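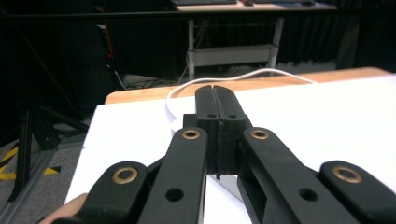

April 5, 2025

I promised myself I would write down the house rules for the hand-held grippers while they were still fresh in my head, and here I am, tea going cold, finally doing it. Plimley wants one page, and of course I have 16 scribbled notes (some of them only one word, and one I can't read at all!).

The first rule stays as it was: close the fingers all the way before every session and look down the seam. If the pads don't meet evenly, stop and fix it. I used to let a small gap go, back in September, and we threw out four days of recordings for it, so I've grown strict in my old age. 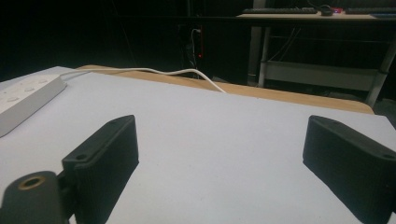
Then there's the rule about cables, which I keep rewording. Wakska's sheet says "clear of the work area," and that sounds lovely until you ask three people where the work area ends. I think I'll say five hand widths from wherever the fingers are going to close, and see if anyone grumbles. Vernitgate tapes theirs down, but I do hate peeling tape off a nice white board.

Still to write: the part on checking screws, and who signs the sheet. I'll do those tomorrow after breakfast.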